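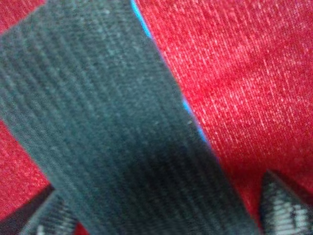

Crédit photo : Margaux Vidal

21 mars 2018

Bonne nouvelle pour ceux qui, comme moi, râlaient de l'avoir ratée : « Medrano », la mini-série de Muthoni Kirui, revient en ligne ce soir, en version intégrale, sur la plateforme Fludora. Trois épisodes, sous-titrés en français, et cette fois sans la coupure bizarre au milieu du deuxième (ceux qui l'ont vue l'été dernier comprendront tout de suite de quoi je parle !).

Petit rappel pour les autres. La série avait été mise en ligne en juillet, un peu en douce, puis retirée au bout de 36 jours pour une histoire de droits musicaux. J'avais eu le temps de voir le premier épisode et la moitié du suivant, un soir où je devais corriger tout autre chose, et puis plus rien, page introuvable. J'ai écrit à Fludora, on m'a répondu très gentiment que le titre n'était « plus disponible dans votre région ». Merci bien. Depuis, je demandais des nouvelles à peu près à tout le monde, et c'est finalement Solène Rey, qui s'est chargée des sous-titres français, qui m'a prévenue hier par message.

L'histoire, donc. Annapurna Raju joue une correctrice de presse qui perd son poste le jour où son journal ferme, et qui accepte, faute de mieux, d'animer un atelier de lecture à voix haute dans une petite ville côtière appelée Jorness. Elle n'aime pas les gens, elle n'aime pas la mer et elle lit trop vite. En face, il y a Stuart Heywood en ancien pilote de ferry qui vient à toutes les séances et qui refuse de lire une seule ligne. Je n'en dis pas plus, mais la scène de la lettre, dans le premier épisode, m'a fait poser ma tasse et arrêter la lecture deux minutes, le temps de respirer. Et Medrano, dans tout ça ? C'est le nom de l'auteur du livre que le groupe essaie de finir, un pavé de 660 pages que personne n'a envie d'ouvrir au début – moi non plus d'ailleurs, et pourtant j'ai fini par le chercher en librairie avant de comprendre qu'il n'existait pas !

Ce qui change dans cette version : le deuxième épisode retrouve ses scènes de nuit sur le port, la musique a été entièrement refaite, et l'ensemble dure maintenant 154 minutes. J'avoue que la nouvelle musique me faisait un peu peur, j'étais attachée à l'ancienne. J'ai pu écouter le thème du générique, il est plus discret, presque rien, un piano et beaucoup de silence. Je crois que je vais m'y faire. Solène me dit aussi qu'elle a repris une bonne partie de ses sous-titres, surtout les passages lus, parce que la première fois elle avait dû aller très vite et qu'elle en gardait un mauvais souvenir.

Pour la suite, il faudra patienter. Muthoni Kirui travaille en ce moment sur un long métrage produit par Prestari, toujours avec Annapurna Raju, et une deuxième saison n'est pas prévue. Tant mieux, à mon avis, la fin se suffit très bien (enfin, la fin telle qu'on me l'a racontée, puisque je ne l'ai toujours pas vue, et j'ai demandé qu'on m'épargne les détails...).

Côté pratique, la série est comprise dans l'abonnement normal, il n'y a pas de supplément à payer. Les épisodes sont proposés en version originale uniquement, pas de doublage, et franchement la voix d'Annapurna Raju quand elle lit mérite qu'on fasse l'effort. Évitez le résumé affiché sur la fiche, il raconte tout le troisième épisode en deux phrases !

Je regarde ça ce soir d'une traite et je vous en reparle ici, avec une vraie chronique cette fois. Si vous l'avez vue en entier l'été dernier, les commentaires sont ouverts, mais soyez gentils, rien sur le personnage du ferry avant demain.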